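My grandmother could clear a living room floor in the time it took the kettle to boil, and I thought of her all morning at Istside, where Kenza Samir's team has spent 11 months teaching a machine to tidy up (bless them, they're patient people!). Folding is coming along, she told me, and so is wiping a table. Floors are harder, what with all that bending and reaching, and a good day still means 35 tries at one small pickup.
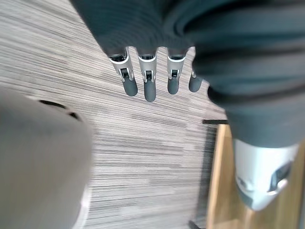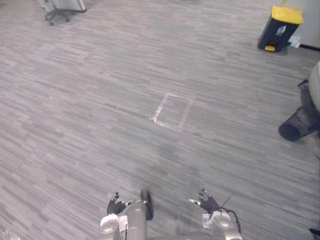

Rupert Widmer thinks we're asking for the wrong thing anyway, and that most families would happily pay 2,000 dollars for a machine that did one chore well and left the rest to the kids.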